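The dish rack, finally

Saturday, November 9, 2019

For a long time I did not own a dish rack. I put the clean dishes on a towel, the towel became wet, and then I needed a second towel for the first one. My friend Baptiste Royer told me many times that this is not a system. I bought my rack in the end from a small shop in Llanos, and I have used it for 23 days now, so I think I can write something serious about it.

It is a simple rack of thin metal wire with dividers that stand up. I looked also at a bamboo one from Undetti, very pretty, but I was afraid it would become dark in the corners after one winter.

The thing I had to learn is the bowls. With plates there is no question, each plate goes between two wires and stays there. A bowl is round and has its own opinion. If I lay it flat with the opening up, it keeps a small lake in the bottom. If I put it with the opening down, the steam stays inside. So I stand the small ones on their edge, close together at one end, and the glass one leans by itself with some space.

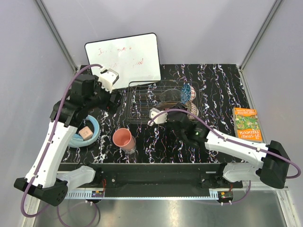 Small bowls on their edge, glass one tilted beside them.

I like the patterned bowls very much, by the way. I have a weakness for bowls which have one color inside and a different one outside. In December I want to look for two more at the Tarenlow market, if the bus is running on that day.

Glass needs more patience than ceramic. Every drop leaves a mark, and I see all of them the next morning against the window. Now I rinse the glass last, with hotter water, and I do not put anything on top of it. I tried once to save space and placed a spoon inside, and it left a brown line that I had to wash again. 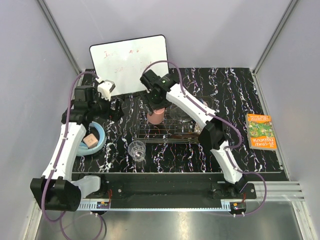
Cups are the subject where Baptiste and I do not agree. He hangs his cups on hooks under the shelf and says a rack is for plates only. I have no shelf in the correct place, and I prefer to take a cup directly from the rack for my coffee. Maybe it is lazy, but the cup is clean and it is near my hand.

I still have the towel, folded in three, under the rack for the drops. I change it every evening. Next week I will try the drying mat from Rutine that my sister gave me, and I will write if it is better than the towel.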